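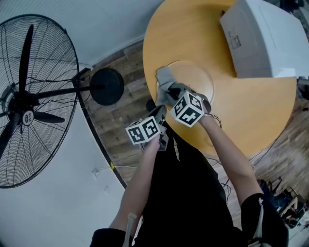
Table work with a pair of hand-held grippers: one cloth, one clear plate.

Wipe It Again, This Time Badly

October 26, 2018
Reading time: 4 min

There is a kind of paper in my field that I have come to dread, and I have written two of them. It opens with a robot learning a household chore from human demonstrations. It has a table of success rates in which the bottom row is in bold. Somewhere around page six comes a sentence saying that the demonstrations were "collected by an experienced operator," and then the paper moves on briskly, like a man walking past a restaurant where he owes money.

I would like to go back and pay the bill. My claim is that the person holding the grippers decides more about the result than the network does, and that we have arranged our reporting so that this never has to come up.

Consider the method everyone at my end of the hall is currently excited about. You take the robot's hand off the robot and give it to a person. The person does the chore, the motion is recorded, and a model learns from the recording. No arm has to be in the room, which saves a good deal of money and most of the shouting. I like this method. The data comes in fast and looks like the way people move, mostly. The "mostly" is what the rest of this essay is for.

In March our group, on a project we called Vesimness for reasons that made sense during a long lunch, trained a policy to handle plates and a cloth. We had 13 hours of demonstrations, all from one very good operator. They were lovely to watch. The cloth arrived at the plate by the shortest path, touched it where it should, and left. I would have hired those hands.

The policy was terrible. It did well for as long as the world agreed with it, and the world kept that up for several seconds at a time. Then the cloth would bunch a little to one side, or the plate would slide the width of a thumb, and the robot would carry on polishing the table with great conviction. It had never seen a mistake, so it had no idea what to do after one. Our expert had taken all the useful trouble out of the data.

We then did what any serious laboratory does when theory fails, and handed the grippers to people who were bad at it. They dropped the cloth. They picked it up by a corner, thought better of it, and picked it up again. They nudged a plate and chased it. One spent so long lining up a grasp that I checked whether the recording had frozen. We collected 4 hours of this, and I was embarrassed to put it on the same disk as the good material.
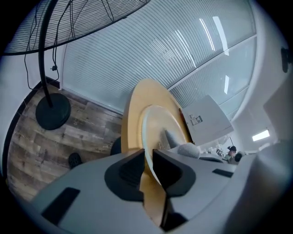
The gripper's own view, with a plate held flat against a tan board.

Trained on the clumsy hours alone, the policy beat the one trained on the expert. It wasn't pretty. It moved like someone looking for keys in another person's coat. But when the cloth slipped, it went back and got the cloth, and over 20 trials it recovered often enough that we stopped standing next to the off switch.

I should say what this does not show. It was one kind of task, one setup, and a trial count that would get me laughed out of a biology department. A colleague pointed out that the clumsy group also held things at more angles and used more of the table, so perhaps variety did the work and the fumbling merely came along for the ride. That may well be right. I can't separate the two with the data we have, and I notice that hardly any of the published work could either. To separate them you would need to know who did the demonstrating and how often they botched it, and those are exactly the two facts that get cleaned up before release.

Because we do clean up. Every pipeline I know of has a filtering step, and its job is to throw out the demonstrations that went wrong. The open-source tool we use, Allura, has it switched on when you install it. The Kontogiannis benchmark asks for successful episodes only. Both choices are sensible if you think of a demonstration as an answer key. If you think of it as somebody's afternoon, with the second tries left in, then we've been paying people to produce the best part of the data and paying a script to delete it.

The usual objection is that a robot taught by fumblers will learn to fumble. It does, a bit. Ours picked up a small hesitation before each grasp that I can trace to one person, and which I now see every time that person reaches for a coffee. I'll take it. A pause costs a second, and polishing the table costs you the plate.

So here is a modest request to reviewers, among whom I am sometimes counted. Ask how many people held the grippers. Ask how long each had practiced, and how many episodes were dropped and on what grounds. It's two lines in a table. If the authors can't fill them in, the bold row at the bottom is a measurement of somebody's wrists.

Our next round starts once the grippers are back from repair. The expert has kindly agreed to take part again, and has been asked to do worse.

Contact: Suvel Essays, editorial desk | © 2018 Suvel | Back to top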